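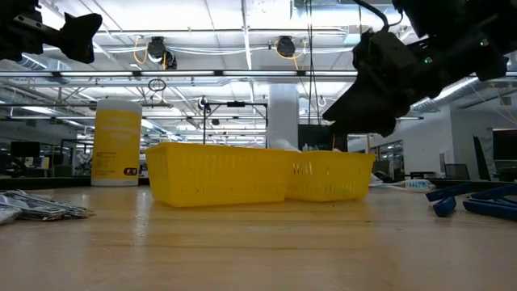
## Moving from Cinutville to Dallport, a thread

**1/** I have now been a resident of Dallport for nine days and can find neither the can opener nor my birth certificate. People keep asking how the move went. It went 198 kilometres.

**2/** Background for those who muted me in the spring: landlord sold the duplex, new owners had plans for it, the plans did not feature me. They were very polite. They brought a loaf of banana bread and a tape measure.

**3/** I had two months. I spent the first of these telling everyone I had two months.

**4/** The quotes. Three companies. One wanted a video call so they could look at my furniture, and the man went quiet when I got to the bookcases. One never wrote back. Simiyu Movers came in at $1,413 plus tax and asked if there was a piano, and seemed let down when I said no.

**5/** There was no piano, but there was a chesterfield my grandmother bought on instalments, and it weighs what a piano weighs. I mentioned this at the time. I have the email.

**6/** Boxes. You can buy them new, like a dentist, or you can get them from the liquor store, where they are free and exactly the right size for books. Mine all say rum on the side. The neighbours at the new place have been very friendly and have asked me to several things.

**7/** Labelling. My cousin Akua Quansah labels by room, then by shelf, with a little colour key taped inside the front door. I started that way. By the last evening I had a box marked KITCHEN / WIRES and another that just says NO.

**8/** I've opened NO. It's the tax stuff and a fondue set.

**9/** On bathrooms. Everyone leaves the bathroom for last on the theory that it's small. Mine had thirteen years of drawer in it. Hotel shower caps. A travel sewing kit from an airline that has gone under. Cough syrup from a previous government.

**10/** Also I had been stocking up. I grew up in a house where if toothpaste was on sale you bought toothpaste until someone stopped you, and I live alone, so there's been no one to stop me.

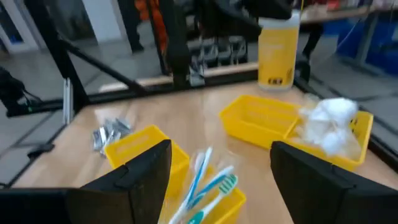

## Part two, in which there is a truck

**11/** Moving day. Simiyu sent a very large man and a very small man, and I made the usual mistake about which of them would be carrying the chesterfield.

**12/** The small one, Bakari, looked at it, walked around it once, took the feet off with a screwdriver from his sock, and had it out the door before I'd finished explaining how we got it in back in 2008. I was a bit hurt. It had been a whole story.

**13/** Things I said to the movers that I would like struck from the record: "Careful, that one's heavy" (they were holding it). "Do you need a hand?" "I used to do a bit of rowing."

**14/** What I packed in the car, meaning the things too precious for the truck: one fern, the laptop, my good knives, a lamp with no plug, a frozen lasagna. Somewhere past the Onano turnoff the lasagna stopped being a frozen one.

**15/** Several people have asked about toiletries, and by several I mean my aunt. Put them in your own bag, with a towel and toilet paper, and keep it on the front seat. I didn't. I brushed my teeth the first night with a finger, by the light of the range hood, like a raccoon with standards.

**16/** The corner store in Dallport closes at six. I'd like that in the listing next time. "Bright two-bedroom, harbour glimpses, no razors after six."

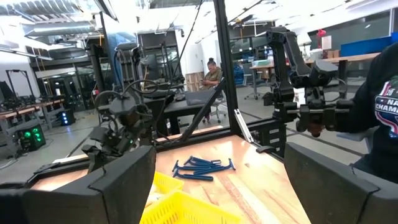 *Disposable razors, the blue-handled sort. I still say they're better than the fancy ones.*

**17/** The harbour glimpse, for the record, is real. You have to stand on the edge of the tub. My friend Josiane came up to help on the second day, stood on the edge of the tub, and said "well, it's grey" in a tone I have decided was admiring.

**18/** Josiane is a great believer in unpacking the kitchen first. I'm a great believer in unpacking the bed first and then lying on it. We compromised: she unpacked the kitchen. It's all been put away very sensibly, and this is why I can't find the can opener.

**19/** (I have asked her. She says it's in "the obvious drawer". I've been through all of them. I have started to suspect the drawer under the oven, which I'd never call obvious, and which sticks.)

**20/** Change of address. The hydro company took four minutes. The library did it while I was still spelling my surname. The bank would like a utility bill from the new address, which I can have once I've been there a billing cycle, which starts when the bank has my new address. I'm told there is a form.

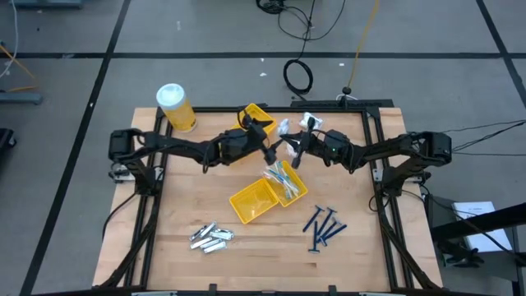 Anyway, the form wants the birth certificate. See post 1.

**21/** Best guess on the birth certificate is the box that says XMAS? with the question mark. It's at the bottom of the pile in the spare room, under the rum.

**22/** For anyone doing this in June, as several of you seem to be: book the truck now, get the elevator in writing, and don't let anyone talk you into "just a few trips with the hatchback". Mwanaisha did the hatchback thing when she moved and by the end she was driving one cushion at a time across town, in tears, with the radio on.

**23/** Tip your movers. Have cold drinks. Don't follow them from room to room with a pencil behind your ear.

**24/** A few replies asking if I miss Cinutville. I miss the bakery, and knowing which burner was the liar. I do not miss the upstairs tenant's tuba. There's a new upstairs tenant here and so far all I've heard is slippers.

**25/** Update: it was the drawer under the oven. Josiane has been informed and is being gracious about it in capital letters.

**26/** Soup tonight. If anyone in Dallport wants a fondue set or twenty-odd rum boxes, flattened, message me. You'd have to pick them up, I'm not lifting anything until at least the weekend.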